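15/4/20 - sala de preparação, Ketville

Comecei pela mesa redonda. Estendi a toalha lilás, a que tem "smile" em letra cursiva, e alisei os vincos com a mão. O prato branco ficou em cima dela. A Gudrun Solberg prefere a toalha lisa de janeiro, mas essa ainda está na lavandaria e não vale a pena esperar.

A fruta veio da Mangate, numa caixa só. Separei o que estava macio demais e pus de lado para o lanche. As tangerinas estão boas, casca firme, cheiro forte. A fruta pequena verde-azeitona não vinha na nota de entrega; o Jomar Dimaculangan acha que é jujuba, eu não tenho a certeza. Fica registada como "verde, pequena" até alguém confirmar com o fornecedor.
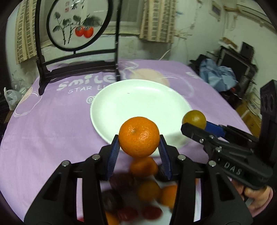 Ordem de trabalho para a fruta: primeiro as tangerinas, depois as verdes, as vermelhas no fim. As vermelhas marcam-se com facilidade e convém mexer nelas o menos possível. Na semana passada fizemos ao contrário e três foram para o lixo.

O prato escorrega um pouco na toalha quando se pousa a fruta perto da borda. Experimentei um pano húmido por baixo e ficou melhor, mas deixa marca no tecido. Perguntar na Nikstead se ainda têm aquelas bases finas de borracha. A Gudrun diz que custavam 3 euros cada.

Balança: a da Değirmenci voltou da calibração. Com o peso de 20 g lê certo. A tangerina maior da caixa deu 93 g, a seguir não pesei mais nenhuma. O limite da balança é 3000 g, portanto a caixa inteira tem de ser pesada em duas vezes - escrever isto na etiqueta, já houve quem a pusesse toda de uma vez.

Pendente:
nome da fruta verde
bases de borracha
lavar a toalha lilás à mão, a 30 graus perdeu cor na outra sala
Jomar leva a chave do armário e devolve amanhã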